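Section 5: Setting up the worktop and small appliances

Read this section before you plug in any Jolimora appliance for the first time. It covers the toaster, the kettle and the hand blender. The oven and hob are covered in the separate Haddad booklet packed with them.

5.1 Choosing a position

1. Pick a flat, level part of the worktop within reach of a wall socket. The lead on each appliance is kept short on purpose. Do not use an extension lead.
2. Leave a gap of at least 100 mm on each side of the toaster and the kettle.
3. Check what is above. The toaster must not stand under a wall cupboard, a shelf, a curtain or a roller blind.
4. Keep all three appliances away from the sink and the hob. If the lead can reach the water, the appliance is too close.

Note: Stone and tiled worktops can be slippery when new. If the rubber feet do not grip, wipe them with a damp cloth and let them dry before you try again.

5.2 Unpacking

1. Lift the appliance out of the box with both hands. Do not pull it out by the lead.
2. Remove the card inserts from the bread slots and the foam ring from the kettle lid.
3. Peel off the clear film. There is a second piece of film on the underside of the toaster, over the crumb tray, which is easy to miss.
4. Check the rating label on the base. The model number should be 2983. If it is different, the timings in this section do not apply to you.
5. Keep the packaging until the appliance has been used a few times without a fault.

Caution: Plastic bags and film are a danger to babies and small children. Put them out of reach straight away.

5.3 First use of the toaster

1. Push the crumb tray in until it clicks.
2. Plug in the toaster and open a window.
3. Turn the browning dial to the highest setting and press the lever down with no bread in the slots.
4. Let it run until the lever comes up on its own. A faint smell and a little smoke are normal the first time.
5. Wait 5 minutes, then repeat once.

The toaster is now ready. Start with the dial in the middle and adjust from there. Frozen bread has its own button and does not need a higher setting.
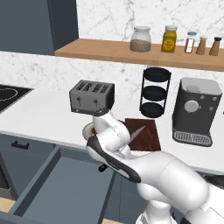 5.4 First use of the kettle

1. Fill the kettle to the MAX line with cold tap water.
2. Close the lid and place the kettle squarely on its base. It will not switch on if it is tilted.
3. Boil the water and pour it away. Do this twice.
4. Wipe the outside of the kettle with a dry cloth. Never put the base in water.

Caution: Do not open the lid while the water is boiling. Steam comes out at the front and can scald.

Note: In hard water areas, descale the kettle once a month. Koltus tablets and plain white vinegar are both suitable. Rinse well afterwards.

5.5 Cleaning and storage

1. Unplug the appliance and let it cool fully.
2. Empty the crumb tray once a week. Do not turn the toaster upside down and shake it.
3. Wash the blender foot in warm soapy water. The motor handle must only be wiped.
4. Wind the lead loosely under the base. A tight wrap will damage it at the plug end.

If a fuse blows or a lead becomes worn, stop using the appliance. Leads must be replaced by a Jurov service centre. Spare crumb trays can be ordered under part number 236.

Section revised by Efren Mangubat. Section 6 covers fault finding.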